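Search this site
Search
Go

Lestley Community Garden
Minutes of the general meeting, May 2025

I'm taking the minutes this time, so you get them in my words. Good turnout, and the kettle behaved itself!

1. Last minutes
Passed as they were, apart from the spelling of Keltosard (one L, sorry, my fault).

2. Water
Long chat, this one. The bottom beds are still getting next to nothing once someone up the hill turns a tap on. We've had a price from Panicker for a new line down the eastern fence, $300 for the pipe and fittings if we dig the trench ourselves. I moved that we go ahead, it was seconded, and everyone was in favour. Digging starts once the pumpkins are out. Bring your own shovel if you've got one you like.

3. Compost
The first bay is full and it's far too wet. Please, please tear up your cardboard before it goes in (and take the sticky tape off, I've been picking it out for weeks). We talked about buying a Prestar tumbler for the kitchen scraps and didn't get anywhere, so it's held over. 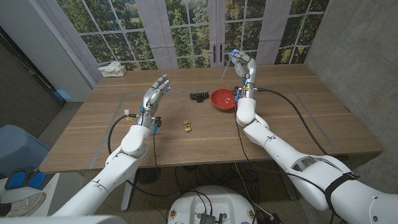
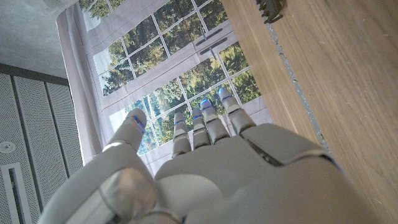 4. Plots and fees
We have 2 plots free, both on the shady side. Good for silverbeet, hopeless for tomatoes. Fees stay at $30 for the year. Somebody asked about a half-price rate for people sharing a plot and I think it's a lovely idea, but we want to see the water bill first.

5. Seed swap
Set for September, same as last year, out on the grass if the weather's kind. I've got more broad beans than I know what to do with, so you're all getting some whether you swap or not. Labels with the variety and the year, please. My "mystery squash" was a gourd.

6. Other business
The gate latch is sticking again. Lift, then push. The neighbours asked if we could keep the mint on our side of the fence, and we said we'd try.

Next meeting at the usual time. I'll bring the slice.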